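The Case for the Plate Underneath
By Teodor Ene

My grandmother never put a bowl on a bare table. The bowl went on a plate, the plate went on the table, and if you asked why, you were handed a dish towel. I inherited the habit without the explanation, along with 16 soup bowls and a gravy boat shaped like a regrettable swan.

For years I assumed the plate was there to catch drips. Then I ate at Prullgate, where lunch costs 30 dollars and everything arrives on top of something else, and I understood that it was also there to make four spoonfuls of barley look like an event. 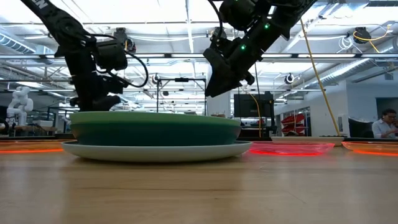 The trick depends on the bowl being narrower than whatever it sits on. You want a ring of plate showing all the way around, like the mat in a picture frame. White under dark green is hard to beat, and it forgives a scratched tabletop, which is lucky, as I have never owned any other kind. Match the sizes too closely and the thing looks like storage.

Storage, I admit, is how most of us stack dishes. My own cupboard in Flodton has a tower that has to be taken apart in order, large plates last, with one hand held up against the saucers. My neighbor Žukauskas keeps his bowls nested by size and has not chipped one since May. I have seen inside his cupboard and I did not enjoy it.

So I set the table early now and leave the bowls sitting on their plates until dinner. It frees up a whole shelf. The swan has moved into it.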